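Lightfoot opens a share-table library in Elirgate, and your good tablecloth is invited

ELIRGATE, 17th September. For immediate release.

I've been asked to write this the proper way, with the important bit first, so: from next month Lightfoot will be lending tablecloths, runners and small table pieces out of our shopfront on Peninen Street, Elirgate. Membership is $38 a year. You can take up to 7 pieces at a time, keep them for a fortnight, and bring them back unironed (we'd love you to iron them, but we've met people).

I'm Afroza Dissanayake and I started Lightfoot as a mending service. Zips, hems, school trousers with the knees gone, that sort of thing. Then folks began dropping off linen that didn't need mending at all. Nan's good cloth, the one from the wedding, three metres of damask that fits no table anyone owns any more. They couldn't bear to bin it and they had no room for it in the cupboard. We said yes to all of it, which is how I came to own 553 tablecloths and lose the use of my hallway.

So we're turning it into a library! You borrow a cloth for a birthday, a baby shower, a trestle at the school fete, or just a Tuesday-ish sort of tea when you're sick of looking at the bare table. If you fall in love with it you can buy it, and most are priced under what you'd pay for a new one at the shops.

My favourite part of the whole caper is the layering. A lot of donated cloths are the wrong size for modern tables, so people assume they're useless. They aren't. Put a plain dark one down first, let it show at both ends, and lay the patterned one across the middle, and suddenly the short cloth looks like you meant it. Then pop a couple of cheerful things on top. We lend those too: little pots, candle holders, bits and bobs with some colour in them. I'm very relaxed about what counts as a table piece. If it makes you smile while you're buttering toast, it's in.

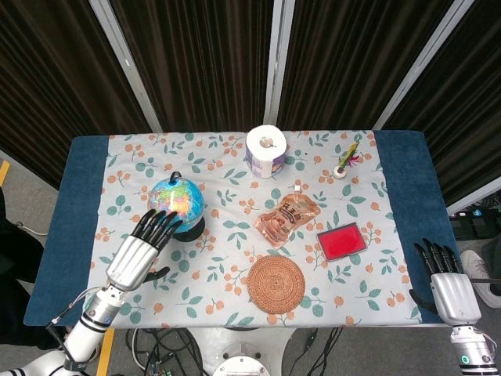
Sewwandi Weerakoon reckons the plain ones will go out the door first, and that anybody who has hosted a Christmas lunch knows why: you can get gravy on navy and carry on eating. She has already put her name down for 2 of them for December and has asked me, twice, whether there's a waiting list. There is now, Sewwandi, and you're at the top of it.

I can see her point, but I'm a print person. Give me fruit, give me leaves, give me a great big daft floral. Berries on a pale background will get a table through autumn and winter and right out the other side. And don't fret about fold creases. Hang the cloth in the bathroom while you have a hot shower, or give it a light spray and smooth it with your hands once it's on the table. Most of the lines drop by the time the kettle's boiled, and the rest will be under the plates anyway.

How it works, for those who like it set out plainly. You come in, fill out a card, tell us your table's length and width (please measure it, "normal sized" has caused some grief already) and have a rummage. Everything is folded by colour, with the size pinned to one corner. Cloths go home in a cotton bag and come back in the same cotton bag. Stains happen and we don't charge for them, but do tell us what it was, as beetroot and candle wax want very different treatment. Burns and scissors are another conversation.

We've kept the catalogue on Jotodeo, so you can look through it at home and reserve a piece before you make the trip. Not everything is up there yet. I'm photographing them a dozen at a time after closing and I get distracted. If you've seen something in the shop and can't find it listed, ring and describe it to me, I'll know the one.

We're still taking donations, with a few gentle limits. Clean and dry, please. Cotton, linen and cotton blends are best. Vinyl and oilcloth we can take if they aren't cracked. No lace this month, only for lack of shelf space, and we'll sing out when that changes. Odd sizes are very welcome, and so are single napkins, which we're matching up into cheerfully mismatched sets.

On opening morning there'll be tea, a slice or two, and a table set up for anyone who wants a go at layering before they borrow. Kids are welcome and so are dogs if they're calm around fringing.

Media enquiries, table measurements and offers of shelving: Afroza Dissanayake, Lightfoot, Peninen Street, Elirgate. I'm usually in the shop from mid-morning, and if the door's shut I'm out the back at the ironing board, so knock loudly.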